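4. The Open Day at Llanos

Figure 2. The workstation at the Llanos open day: both hands open, the bowl of grapes on the cutting mat.

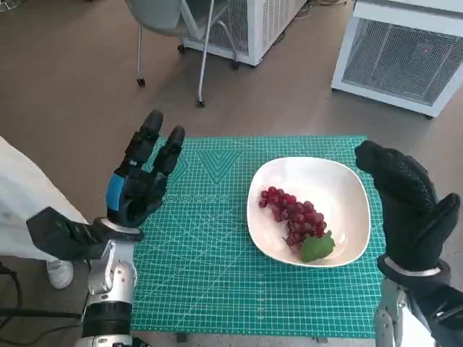
4.1 What we set out to do

I should say up front that this section is looser than the ones before it. Sections 2 and 3 cover the controlled trials at Plasetti, where we could close the door and run the same task until we were sick of it. Llanos was a different animal. It was an open day, it fell on a Thursday, and I had agreed to run the two-handed setup in front of whoever walked in.

The plan on paper was simple. Visitors would watch a fruit-handling task, ask whatever they liked, and then fill in a one-page card before they left. I wanted to know how people talk about a machine when they're standing close to it, and whether that talk matches what they write down afterward. Most of the earlier work I'd read used video clips, and I had a hunch (no more than that, at the time) that clips make people kinder.

We used the Ullirley control software in the same version as in Section 3, with the speed limit turned down. The hands, the arms and the green mat with its grid were the setup for every session. I liked having the grid there, because I could say "watch that line" and people knew where to look.

4.2 Why grapes

I got asked this all day, so I may as well answer it in print. Grapes are a pain. A bunch has no single surface you can plan a grasp on, it sags when you lift it, and the fruit you can see hides the fruit you can't. The leaf in Figure 2 makes it worse – it sits at the lower end of the cluster, right up against the side of the bowl, and a leaf is a very poor thing to grab by accident.

There was a second reason, and it had to do with the audience. Everybody has picked up a bunch of grapes! Visitors came with an opinion already formed about how hard it should be and how gentle you need to be, and they were happy to share it with me at length. With the plastic blocks from Section 3 people mostly nodded and moved along.

The bowl was chosen with less care than I'd like to admit. It's white and glossy, which made the dark red fruit easy to see from the visitors' side, and it also gave us highlights on the inner wall that the segmentation step didn't love. I'll come back to that in Section 5.

4.3 How a session ran

Each session began with the hands open and empty, one on either side of the mat. I held that pose longer than the task needed. It gave people time to settle, and it turned out to be when most of the good questions came. Somebody would ask if the fingers could feel anything, somebody else would ask what happens if it squeezes, and off we went.

After that I started the task and tried to keep quiet, which I'm bad at. The target was a lift and a transfer, with no crushed fruit. A session could be stopped at any point by me or by the software, and a stop counted as a stop whatever the cause. I didn't restart a run to make it look nicer, even when a group plainly wanted me to.

Cards were handed out at the end of each session. They had 12 short items taken from the Plolta questionnaire, plus a blank box at the bottom for anything else. We got 319 cards back. I threw out 58 of them before the analysis, either for missing more than half the items or for being filled in by two people at once (families do this, and I should have planned for it).

4.4 What people said out loud

I kept spoken comments apart from the cards. They were noted by hand during the sessions and typed up that evening, and the full set comes to 700 short entries. Some are just a word. A fair number are about the leaf.

The thing I noticed first was how much of the talk was about the hands before they had done anything at all. People compared them to their own hands, held their own fingers up in the air, and argued about the thumb. On the cards, the same visitors wrote mainly about speed and safety, and the thumb hardly came up. So the two records don't line up very well, and I don't think either one is wrong.

The other pattern was about patience. Visitors who asked a question during the opening pose were more forgiving of a stopped run, at least in what they said to me. I can't rule out plain politeness here, as I was standing right next to them. The blank boxes on the cards lean the same way, though more weakly, and Section 5 takes up the coding of those boxes together with the reflection problem from the bowl.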